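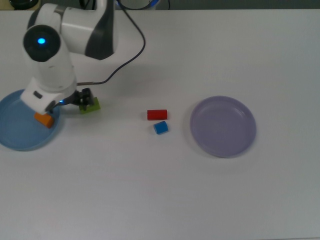

Our class went to the open day at Cetthorpe on 11/25/20, and I have to say it was the nicest trip we've had all year! Florencia Lagos showed us the sorting demonstration and patiently took questions from all 58 of us - which must have been tiring, poor woman. My partner Macarena Lucero and I stayed for 2 extra rounds.

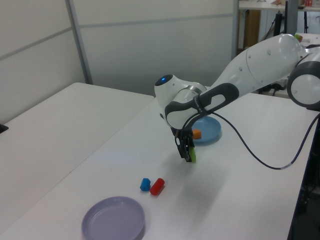
What did we want to learn from the visit?
Mostly how an arm picks up small blocks of different shapes, the part our own project needs by January.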